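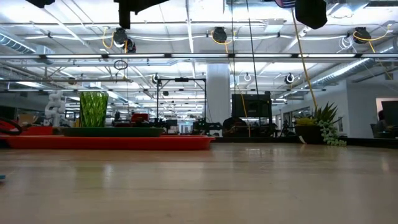

A test table at the Flinodden workshop, set with a green glass tumbler, trays and a planter.

Flinodden group teaches robots to ask for a second look
2019-01-23

Anyone who has tried to pick up a drinking glass in a dim kitchen will have some sympathy for the robots at Flinodden, where a small research group has spent the winter on the problem of things that are hard to see properly: patterned glass, shiny tabletops, trailing leaves and the like. The group has now published its first results, and they are rather cheering.

The method, which goes by the name of Itano, is simple enough to explain over a cup of tea. A robot arm usually decides where to grasp from a single view of the table. With Itano, it makes its guess, works out how much it trusts that guess, and if the answer is "not much" it takes one more view from a different angle before it moves. The two views are then compared, and anything that shifts about in an odd way – a reflection, say – is given less weight.

Randi Viklund, who leads the work, said the idea came from watching her own father hunt for his spectacles. "He tilts his head before he reaches," she said. "We had been so busy collecting more and more pictures that we had never let the robot tilt its head."

The group ran 2000 grasp attempts with the new method and compared them with the same number using a single view. Failed grasps fell from 708 to 311, and the biggest gains were with glassware. Plants were a more mixed story, and soft stems are still bent more often than anybody would like.

Wojciech Pawłowska, who wrote most of the software, is careful not to promise too much. The second view adds 2 seconds to a grasp, he points out, and that is a long time on a packing line, though perfectly bearable in a home or a care setting. He would like to see the wait halved before the method goes anywhere near a customer. "I am quite a patient person, but people holding out their hand for a cup are generally less so," he said.

Further trials are planned with Flerkero, the housewares firm, which has offered a range of bowls, jugs and tumblers for the purpose. They should run until June, and the group hopes to share its code and its table layouts with other workshops once they are finished.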